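Coller une étiquette sur un livre relié sans abîmer la couverture
Posté par Manon Fehr le 12 avril 2022

Bonjour,
Nous montons une petite bibliothèque de prêt au bureau, 98 livres pour l'instant. Le catalogue est fait dans Laniver, reste à étiqueter. Nous travaillons sur des tables en bois clair, dans une grande salle avec néons et sol en marbre gris brillant. Certains volumes ont une reliure à dorures et je crains que la colle les marque. Où poser l'étiquette, et laquelle prendre ?

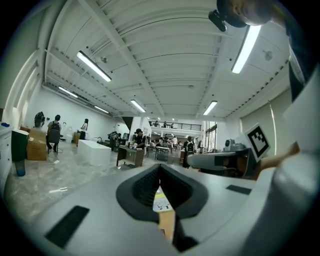 2 réponses

Amna Magsi
Jamais sur les dorures ni sur le dos d'une reliure décorée. Sur ces livres-là, je ne colle rien : une bande de papier non acide, 11 cm de haut, glissée entre les premières pages, avec la cote au crayon sur la partie qui dépasse. Pour un livre comme « A Treasury of World's Classics », couverture bordeaux, filet doré et motifs dans les coins, la bande suffit largement.

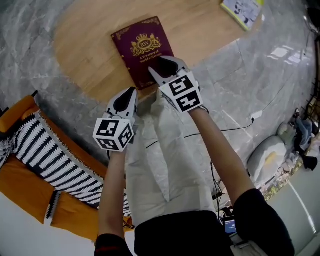

Pour les livres de poche, une étiquette papier ordinaire en bas du dos, à 7 mm du bord. Posez le livre bien à plat et appuyez du centre vers l'extérieur. Évitez le ruban adhésif par-dessus, il jaunit.

jafri_103
Nous on met les Delau repositionnables partout, ça tient. Jamais essayé sur du doré par contre.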